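Setting a Small Table: What We Tried and What I Learned

Our home economics project was supposed to be about storage. Then our group spent one Thursday clearing a kitchen table and putting it back together, and I got way more interested in that, so I asked if I could switch. (I could!)

The question was pretty simple. If a kitchen table is small and the dishes don't match, how do you lay it so people can eat comfortably? I wrote up 10 layouts on paper first and named them after made-up towns, which is why my notes are full of words like Etier and Griretti. Etier puts all the plates in one line. Griretti keeps the plates in the middle and pushes the bowls over to one side.

We asked 21 students to sit down at each one and tell us where their elbows went. Etier lost badly — people kept reaching across each other for the bowls. Griretti did much better, and Ruawai, my layout with the bowls stacked, came in second, but you have to unstack everything before you can serve soup, so I dropped it.

The tablecloth mattered more than I expected. On a plain one, people set plates down wherever. With a printed one they started lining things up with the pattern without being told to. I'd like to test that properly in October with a few different prints. I also liked how fruit on the plates went with fruit on the cloth, even when the sizes were all over the place.

One thing I'd change is the timing. I wrote down how long each layout took to set but forgot to do the same for clearing up, so the table in my appendix only has half the numbers it should.

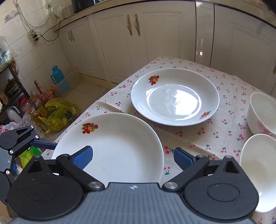 Figure 1. White plates and bowls on the cherry tablecloth, kitchen cabinets behind.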